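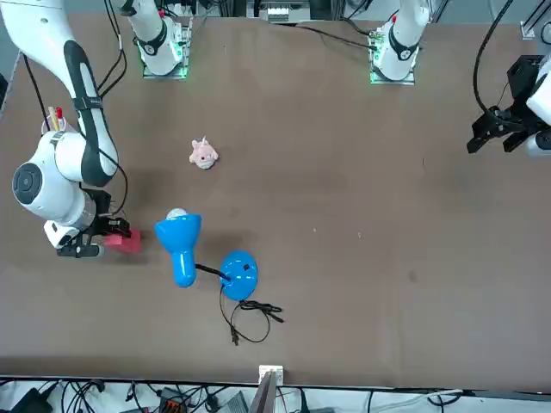

Dezember 2005, von Manee Siriwan

Die Tür des Bethauses Furkberg hatte 30 Millimeter Eichenstärke und schloss seit der Umstellung auf Winterbetrieb nur noch mit Nachdruck. Hamish Henare notierte das im Betriebsbuch unter »Schließanlage«, obwohl es nach der Ordnung unter »Bauwerk« gehört hätte. Das Betriebsbuch führte er seit dem Tod des alten Küsters. Es enthielt Temperaturen, Ölstände, Brenndauern und an drei Stellen ein Gebet, jeweils ohne Überschrift.

Die Lampe hieß Orna. Sie hing an einer Kette vor dem Altarraum und verbrauchte in einer Nacht so viel Öl, wie in einen Eierbecher passt. Die Regel der Gemeinde verlangte, dass sie vom ersten Schnee bis zur Wiedereröffnung des Passes nicht erlosch. Über das Verfahren sagte die Regel nichts. Henare füllte morgens und abends nach, jeweils nach dem Psalm, und kürzte den Docht mit einer Nagelschere.

In der Nacht zum zweiten Sonntag im Advent stand der Wind auf der Nordseite. Um vier Uhr ging er mit der Taschenlampe hinüber und fand die Kapelle dunkel. Der Docht war kalt. Das Öl stand auf Normalhöhe.

Er setzte sich in die hinterste Bank und prüfte die Möglichkeiten. Zugluft war denkbar, Wasser im Öl ebenfalls. Die dritte Möglichkeit war, dass eine Lampe, die nach dem Totenbuch seit 774 Monaten in jedem Winter gebrannt hatte, einfach ausgegangen war, und für diese Möglichkeit sah das Betriebsbuch keine Spalte vor.
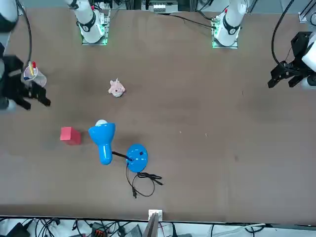

Um halb sieben rief er in Cindach an, wo Prapai Jitpraphai die Gemeinde der unteren Talseite leitete. Sie ließ sich den Befund zweimal vortragen. Dann fragte sie nach der Dochtsorte. Er nannte sie. Sie fragte, ob er Öl abgelassen habe, und er sagte, ja, in einen durchsichtigen Kunststoffbecher, leicht milchig, es lasse sich schlecht beurteilen. »Dann warten Sie eine Stunde«, sagte sie. »Wasser setzt sich ab.« Vom Erlöschen sprach sie nicht.

Nach einer Stunde lag am Boden des Bechers eine klare Schicht. Henare trocknete die Schale aus, zog einen neuen Docht ein und füllte Öl aus dem Kanister von Lavoie nach. Das Anzünden schob er auf. Die Regel kannte das Bewahren der Flamme, ein Anzünden zur Unzeit kannte sie nicht.

Gegen Mittag kam Sombat Boonchu mit den Schneeschuhen herauf, unter der Jacke eine Sturmlaterne. Er hatte sie in Cindach an der dortigen Lampe entzündet. Diese war 1931 mit Feuer vom Furkberg in Betrieb genommen worden, die Urkunde hing in der Sakristei, Blatt 761.

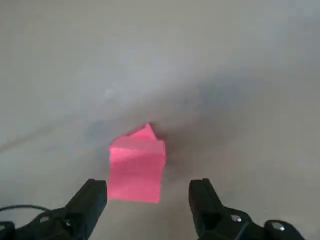

»Formal ist es dieselbe«, sagte Boonchu und hielt die Laterne hoch.

Henare übernahm die Flamme mit einem Span. Sie brannte zuerst gelb, dann ruhiger. Er sprach den Psalm vom Morgen, den er ausgelassen hatte, und den vom Mittag, der nicht vorgeschrieben war. Boonchu hatte die Mütze abgenommen und tropfte auf die Steinplatten.

Ins Betriebsbuch schrieb er: Wasser im Öl. Docht ersetzt. Flamme aus Cindach. Er überlegte, ob die Unterbrechung einzutragen sei, und trug sie ein, mit Uhrzeit. Darunter blieb eine halbe Seite frei. Im Januar schrieb er dort die Ölstände weiter.

Kontakt | © 2005 Manee Siriwan | Nach oben

Diese Website verwendet Cookies. Mit der weiteren Nutzung erklären Sie sich damit einverstanden. OK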